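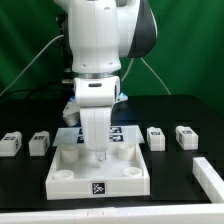
Print this entry | E-mail this entry

7 July 2022
Posted by: bench 3, Mondwood shared workshop

Continuing with the tray task. The goal for today was small: bring the gripper down inside the tray without touching a peg, stop, go up again, and repeat until I trust it. After that, the clear plate.

Tray is the second print. The first one from December had walls too thin and it bent when I pulled it off the bed, so the pegs were not standing straight and the plate rocked on them. The new one sits flat. I kept the four pegs in the same corners so the old positions in the Gilau script can still be used. The hollow tops of the pegs came out a little rough and I cleaned them with a round file. Please do not file them more, they are now the right height.

Tag on the front wall of the tray is glued in the centre. I measured from both sides two times. Last week it was too much to the left and I was correcting this in the software, which was a bad idea, and I have now removed the correction. If you have an old copy of the settings, delete it.

Results of the descent:
First set, 24 runs, slow speed. It touched the back left peg 3 times. Each time the arm stopped by itself and I had to clear the fault by hand.
I then moved the target towards the front wall by a very small step and lowered the speed for the last part only.
Second set, 24 runs. No touch.

I do not yet understand why it was always the back left peg. My first thought was the cable pulling on the arm, so I held it free by hand for some runs in the first set, and I saw no difference. My second thought is that the base is turned a little on its plate. I will check the bolts with the long key when it comes back from the Talukder bench.

Plate: the markers are on it, but I am not satisfied. When the wrist is in front of the plate it covers part of the left markers, and then the position jumps. The two on the right are read well. For now Ernudlow (our small tracking program) takes the position before the arm comes down and keeps it. This is enough if the plate is not moved during the run. A better way would be to put one more marker somewhere the wrist does not pass, but I have not decided where.

Blocks: two on each side of the tray, tags on the top faces and the sides. I did not use them today. They should stay out of the way until the plate works. The black table top gives some reflection in the afternoon and I lost the tag on one block for a moment when the sun came in. I closed the blind and it was fine. The green cloth needs ironing, but the tracking does not care about it.

Printing time for a spare tray is 190 minutes at the present settings. The job is in the queue, please let it finish.

To do next:
- check base bolts
- run the descent again at normal speed, 24 runs
- try the pick of the plate by its right end
- write down block positions, all four
- order more tag paper, only 7 sheets left

Left the arm powered, brake on, script stopped.

Last updated: Thursday, 18:40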